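Last updated: October
By Debora Lo Presti

4.2 Recording a demo by remote control

1. Load the Jallier house and pick one target.
2. Drive to it slowly. The brochure promises a skill from two demos. Plan on up to 100.

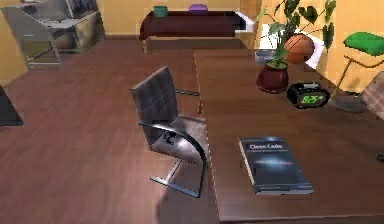

Targets: the book first, the bag second.

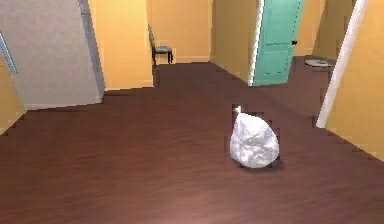 3. Save, then replay before you trust it. "Saved" only means a file exists.

Caution: do not train on run 1686. It replays badly.

Related
Ernska hand controller setup
Deleting bad demos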